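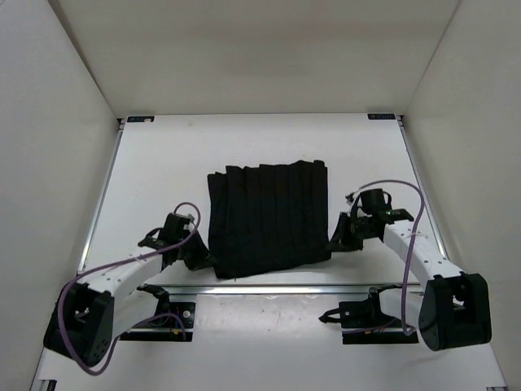

Beide Greifer am schwarzen Plisseestoff, linker Greifer etwas tiefer als der rechte.

Greifervergleich Zelle 2, Stand 15. Februar

Die Galerie gehört zum Versuchsprotokoll »Textil, zweiarmig« im Projekt Hidside. Verglichen wurden die Backensätze Vusia und Plestley an biegeschlaffem Material. Aufbau und Armprogrammierung: Wenche Magnusson. Auswertung: Åsmund Bråten.

Zur Aufnahme: Der Stoff liegt hinter der Querschiene und wird links und rechts am Rand gefasst. Die Falten verlaufen im oberen Teil senkrecht, unten liegt das Gewebe flacher auf. Die violetten Leitungen sind in offenen Bögen über die weißen Armsegmente geführt.

Versuchsumfang: 500 Greifzyklen je Backensatz, Wechsel des Prüfstücks nach jeweils 10 Zyklen. Fehlgriffe Vusia: 37. Fehlgriffe Plestley: 16. Als Fehlgriff zählt jeder Zyklus, in dem mindestens eine Seite vor dem Ablegen verloren geht. Doppelt gefasste Falten wurden getrennt erfasst und sind in den Werten nicht enthalten.

Offen: Wiederholung mit reduzierter Schließkraft, Leitungsführung am rechten Arm kürzen. Rückfragen zur Auswertung an Åsmund Bråten.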